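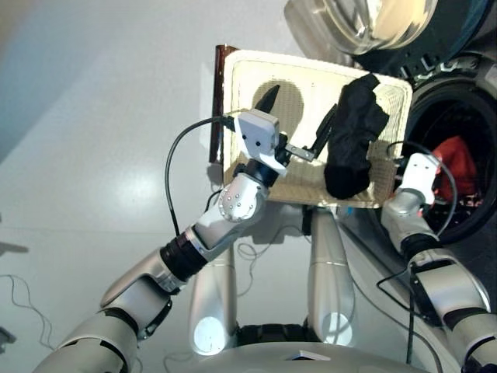 How to clean the detergent drawer and the door seal

If your towels smell old after washing, start with these two places. You need 4 tablespoons of citric acid, an old toothbrush and a dry cloth.

Pull the drawer out until it stops, press the tab and lift it free. Put it in a bowl of warm water with half of the citric acid for one hour. Brush the corners well – the softener part is usually the worst.

Next, fold back the rubber seal of the door and wipe inside the fold. Hair and coins like to stay there.

Put the drawer back. Pour the rest of the citric acid in the empty drum and run the hottest cotton program, with no clothes. Leave the door open afterwards.

I repeat this every October and every spring. My neighbor Viola Cattaneo does it monthly, but her water in Skurkby is very hard.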